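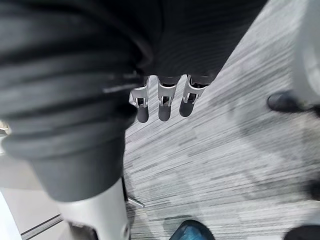

Wrist camera view, fingers hanging over the carpet, bellows at left.

Ticket 1824: Wrist camera keypoints drift when the bellows fills part of the view
Project: Grendanier (two-arm cleanup policy)
Opened by: Tarun Garg
Assigned to: Gunnel Ekström
Status: Resolved, follow-up open
Last edited: 12/13/25

Problem

The fingertip tracker loses its place whenever the arm folds in close. Keypoints that should sit on the rubbery tips slide over to the black folds of the bellows and stay there. The policy then thinks the hand is much closer to the arm than the joint encoders say it is, and the two estimates fight each other. I see it on both arms, but I've only got clean logs from one.

What I expected: the tracker drops a keypoint it can't see and the policy falls back on the encoders.
What I got: a confident wrong answer, every time.

Steps to reproduce

1. Load the Orneo build from the main branch.
2. Run the cup and bag task with tracker logging on.
3. Fold the arm until the bellows covers the left side of the wrist view.
4. Plot tracker confidence against the encoder pose.

Comments

Gunnel Ekström: Great report, thank you! I reran your log and got the same thing on the first try. The leftmost finger is the worst one, and you can see its edge go behind the bellows in the wrist view. My guess is the training set. We have 2915 labeled wrist frames and only 241 of them have any overlap between a finger and the bellows. The tracker has hardly ever been told that a finger can be hidden.

Fotis Sarantis: Could it be the carpet? Those streaks gave us trouble in July when we tried the old edge-based tracker.

Gunnel Ekström: I wondered too, so I swapped the floor for flat gray in the logged frames and ran it again. Same drift. I'd leave the carpet alone for now.

Tarun Garg: I tried raising the confidence cutoff. It doesn't help, the bad points score higher than some of the good ones. Put it back where it was.

Fotis Sarantis: OK here's something fun. Grigoris Kourkoulas had a half-finished branch called Dredivix that hides part of the training image at random and asks the tracker to say "hidden" for anything underneath. He was using plain rectangles. I replaced them with bellows shapes cut from our own frames, at random angles, and trained overnight on the same data.

Gunnel Ekström: And??

Fotis Sarantis: It says "hidden" when it should! I'm so pleased with this one. Out of 80 held-out clips with overlap, none had a keypoint stuck on the bellows. Plots are in the shared folder next to Tarun's.

Tarun Garg: Pulled the branch and went through the head camera view for the hard part of the task, with both hands working close together. One gripper has the clear cup, the other has the top edge of the blue bag, and the fingers on the cup side are pressed right against the plastic. I was sure the bag would be the next thing to fool it, but the tracker and the encoders agree there now. Lovely to look at after the week I've had. 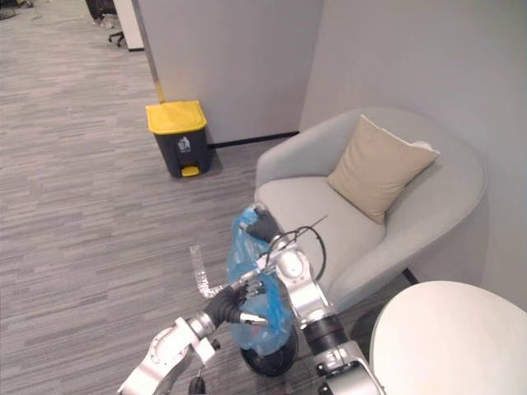
Fix

Merge Dredivix into main, with the bellows cutouts turned on by default and the rectangles kept as an option. The policy already knows what to do with a hidden keypoint, so nothing changes on that side. Anyone with a tracker trained before the merge needs to retrain, as the old weights don't have the "hidden" output and will fail to load.

Still open

The cutouts all come from one arm. Gunnel will add some from the other one and compare. Grigoris would like to try the same trick on the head camera, where the arms can cover each other, and he should get his own ticket for that. Please tag it Grendanier so it shows up next to this one.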